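Sorting the garage: talk for the Foltach library evening series
Speaker notes, revised 25/01/2026

Slide 1. Title
Wait for the chairs to stop scraping. Say hello. Mention the coffee is at the back and that I had no hand in it.

Slide 2. Why I'm the one giving this
I kept a two-car garage for eleven winters without once getting a car into it. Pause here. If they laugh, fine. If they look at their shoes, they have the same garage, so carry on gently.

Slide 3. What we think we own
Ask them to picture the garage and guess what's in it. People say tools, a bike, the Christmas stuff. They leave out the box from the last move marked MISC, and the second box marked MISC 2. I had 5 of these. One held nothing but the lids of things.

Slide 4. The inventory
Tell the story of the list. I wrote down every object for one long weekend in April, and quit at 1339, sitting on an upturned bucket I had already counted twice. Don't recommend this. Do recommend the bucket.

Slide 5. Reasons we keep things
Go quickly, they know them all.
It was expensive.
It was free.
It might fit somebody.
It goes with something (what?).
I was going to fix it. Tell the Pfister lamp story only if we're running early. It still doesn't work and it's still on the shelf, and somebody will ask.

Slide 6. The rental unit
Say the number plainly: 70 dollars a month at Vavell Storage, so that I could keep a treadmill away from me. Let them do the math. I was slow to do it myself.

Slide 7. Sorting on a flat surface 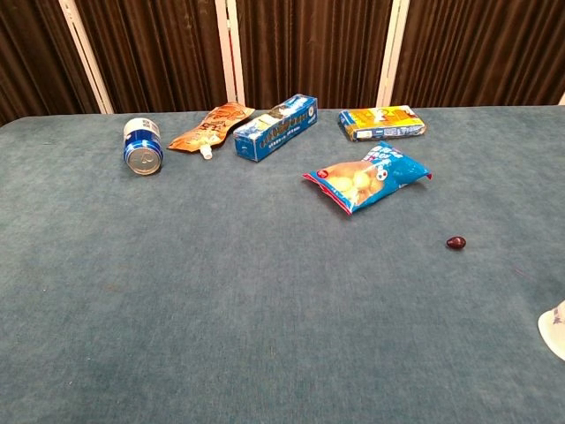 Sorting goes better on a table than on the floor, mainly for the knees. Floors also let you make piles, and a pile is a decision you've put off while standing up. On a table you have to spread things out and look at each one. A blue can lying on its side next to an orange pouch with a spout doesn't get to hide under anything, and you find you have an opinion about it. Put out a few things, deal with them, put out a few more. Drink water. Do not open the photo albums.

Slide 8. Where it goes afterward
Hand out the sheet. Muvetura takes furniture on weekday mornings and will refuse your couch politely. Paint goes to the county site. Remind them that the trunk of the car is a vehicle part and does not count as a donation center. I drove a bread machine around for 400 miles.

Slide 9. Questions
Somebody will ask about a spouse. Repeat the question for the back row, then take a long drink.
Lights on, stack the chairs, bring home the projector cable this time.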